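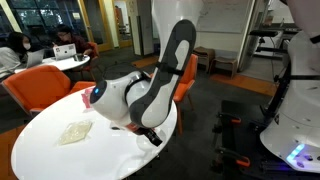 Griltalora Manipulation Group, Soft Finger Comparison

README for the soft finger trials
Maintainer: Tymofii Harasym
Last touched: April

What this is

Notes and logs from trying two soft gripper fingers on the same arm, doing the same job: picking thin plastic packets off a flat table. One finger is the Stedier, the other is the Plelovis. Both were sold to us with the word "universal" in the brochure. Read the results with that in mind.

What is in the folder

trials.csv has one row per attempt, 1,651 rows in all.
video/ has the side view only. The wrist view was dropped after the exposure kept hunting near the windows.
controller/ has the Thaweesak settings used for each session.
notes.txt is typed up from paper and has gaps.

Columns in trials.csv

finger: stedier or plelovis
close_ms: commanded closing time, either 500 or 720
approach: top or edge
result: held, dropped, missed, or unclear
operator: initials

A "held" means the packet left the table and stayed up until the arm reached the drop point. It says nothing about whether the packet was held well. Plenty of them were hanging by a corner.

What we think we can say

Edge approach beat top approach with both fingers. The gap is large enough that I believe it.

The slower close looks better for the Stedier. I would not bet on it. Most of the slow runs were done late in the project, by which time the operators had gotten better at lining up the start pose.

Which finger is better? The totals favor the Plelovis. Take out the Wednesday session, when the Stedier had a worn strap and kept twisting, and most of the lead goes away. I have left that session in the file and flagged it. Please don't quote the overall number without saying which way you did it.

What we can't say

The vendor sheet for the Stedier claims 3,000 cycles before the rim needs replacing. We came nowhere near that, so we have no opinion.

All packets were the same type. Nothing in the file supports a claim about boxes, cups, fabric or fruit, and I have already seen one slide deck that made it.

Force readings were estimated from motor current by the Thaweesak controller. Treat them as a mood. They drift over a session and were not checked against a scale.

Known problems

Rows marked "unclear" were judged from video by one person. A second pass was planned and never done.
Table height changed between sessions and was not always logged.
Cable routing along the arm was redone twice. Early runs may have had some drag on the finger.

Using it

Fine for internal use. Ask Tymofii before sending it outside the group, and keep this file with the data.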